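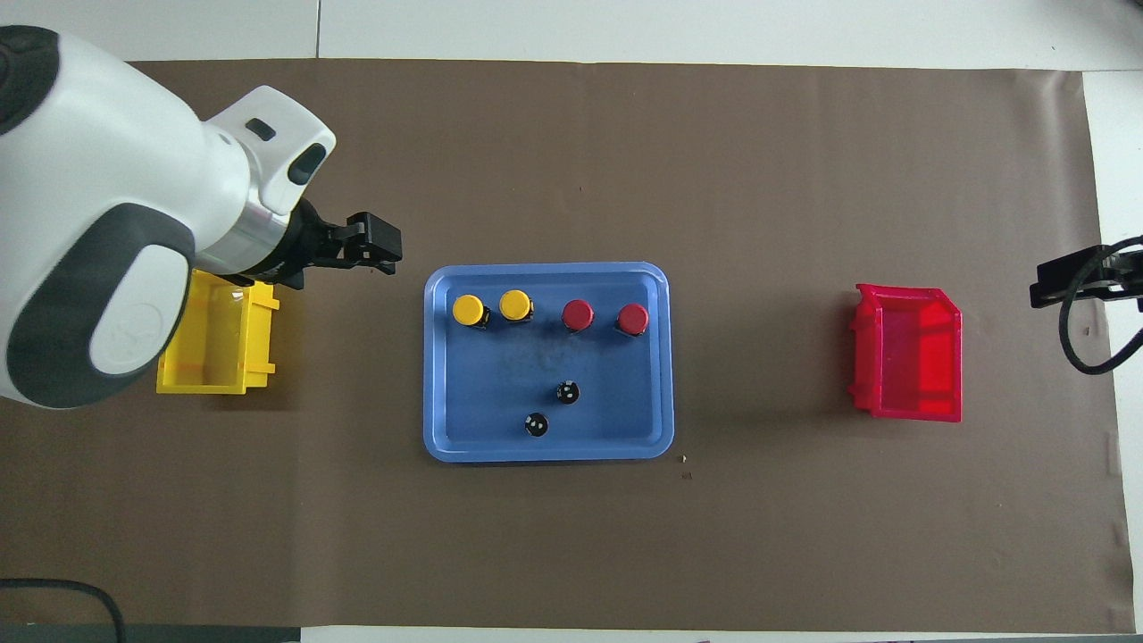
Reading the label on a herbal tonic

My aunt's neighbour swears by Plurness, a bottled herbal tonic sold at our Saturday-style market and now by post as well. I was given a bottle in July and asked what I thought. I have no medical training. I did work in a dispensary stockroom for 11 years, so I read labels closely.

The bottle lists 8 plants by common name. Four of them have a Latin name beside the common one and the rest do not. That matters, as a common name can cover several species and they do not all behave alike in the body. No weights are given for any of them. The dose is "one capful", and the cap has no line on it.

There is a batch code, printed on the shoulder of the bottle, but no expiry date. I wrote to the seller, Ometti, and asked for the date and the amount of each plant per 50 ml.
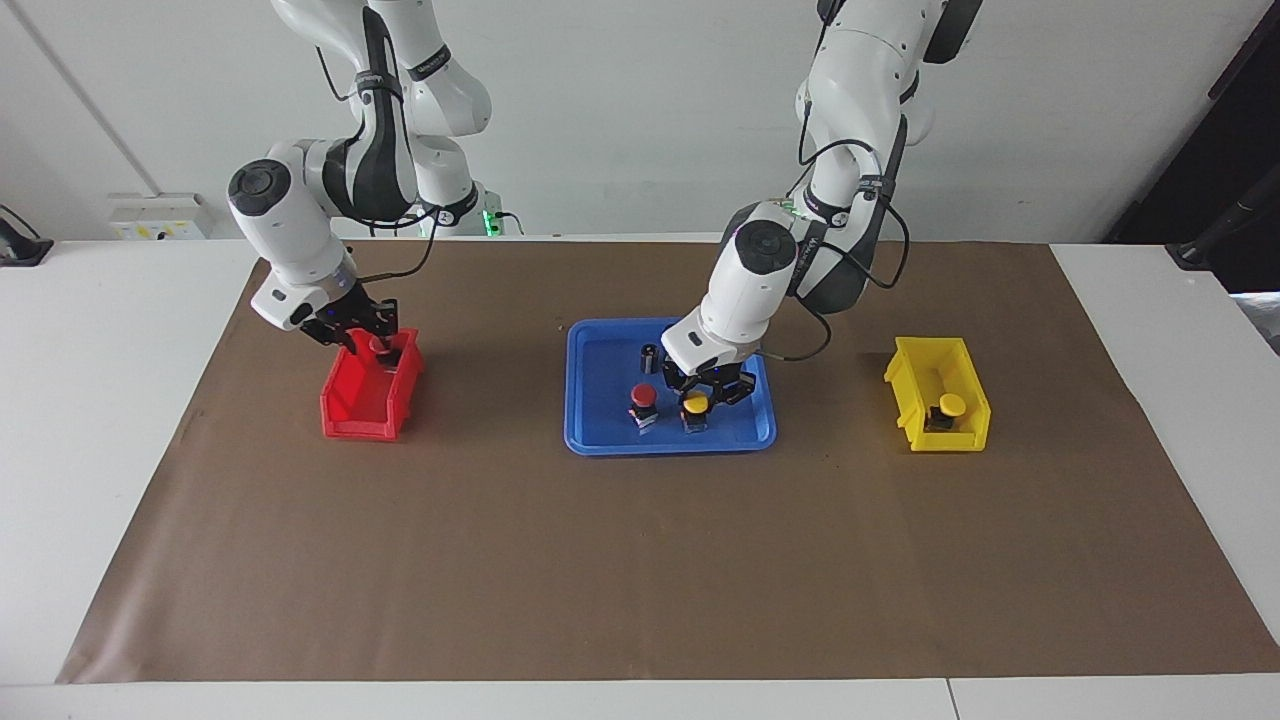 The reply came within the week. It gave an expiry date for my batch and said the amounts were a family matter. I asked whether the tonic had been tested alongside blood pressure tablets, which the neighbour takes. They had no record of any such test.

Petkov, the other brand on the same stall, does print weights and a warning about blood thinners. It makes no claim to cure anything. The Plurness leaflet mentions sugar disease and growths, and cites letters from customers. Letters do not tell you how many people bought a bottle and felt no different.

I have suggested she take the bottle to her pharmacist before the next dose. Mine is in the cupboard, unopened. I will add a note under this post if Ometti sends the weights.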